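«Lo difícil es la puerta»

Thodoris Margaritis recibe a los visitantes con una advertencia: el robot no saluda. «Me lo piden siempre los niños, y también los concejales», dice. Lleva toda la mañana explicando lo mismo en la jornada de puertas abiertas de Urnum, en la sede de Tristville, y conserva la voz a base de pastillas de menta.

La demostración consiste en trabajar con un armario de oficina. Quien venga esperando una voltereta se va pronto al café, que por cierto es flojo. Los que se quedan acaban hablando en voz baja, como en el billar.

«Una puerta es un objeto muy antipático», explica Margaritis. «Gira por donde quiere ella. Si tiras recto, la fuerzas; si la sueltas antes de tiempo, se te viene encima. Usted la abre mientras piensa en la cena. Nosotros llevamos 1.663 intentos registrados desde octubre, y en ninguno hemos pensado en la cena.»

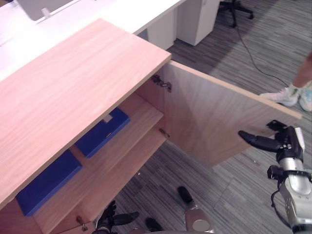

El armario de la demostración, con la puerta abierta y la pinza derecha a su lado.

Le pregunto cuántos de esos intentos salieron bien. Consulta el cuaderno, aunque sospecho que se lo sabe de memoria. «1.087. Depende de a qué llame usted bien.» ¿Y a qué lo llama él? «A que la puerta siga en sus bisagras y nadie haya gritado.»

El armario no se construyó para la ocasión. Según Margaritis, lo sacaron de administración, y administración lo ha reclamado ya dos veces por escrito. «Podríamos haber encargado uno con tiradores enormes y luces de colores. Habría quedado precioso y no nos habría enseñado nada. La gente tiene armarios así, con su balda y su llavecita.»

De la puerta pasamos a lo que hay detrás, las piezas azules. Margaritis se anima con el tema -- es de los que gesticulan con el bolígrafo abierto, y su camisa lo acredita. Cuenta que la cámara de la cabeza sirve para llegar hasta el mueble, pero que en las distancias cortas la propia mano estorba. Para eso está la otra, la de la muñeca, que lo ve todo enorme y casi nada entero.
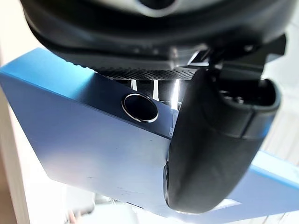
«Es como buscar las llaves en el fondo de un bolso», dice. «Ves un canto, un brillo, tu propio dedo, y con eso decides. Yo pasé semanas mirando esas imágenes y ahora en casa cojo los platos con una cara rarísima, según mi mujer.»

Un señor de la firma Taşdemir, que ha venido con carpeta, quiere saber cuándo podrá comprarse uno. Margaritis le contesta que el programa se llama Arton, que sigue en pruebas y que le quedan 4 fases. El señor lo apunta todo. ¿En qué fase están? «En la segunda», dice Margaritis, y añade, ya sin bolígrafo: «Desde hace bastante».

Antes de irme le pregunto si el robot sabrá también cerrar el armario. Me mira como se mira a quien ha leído el programa hasta el final. «Cerrar va en la sesión de la tarde. Venga con tiempo.»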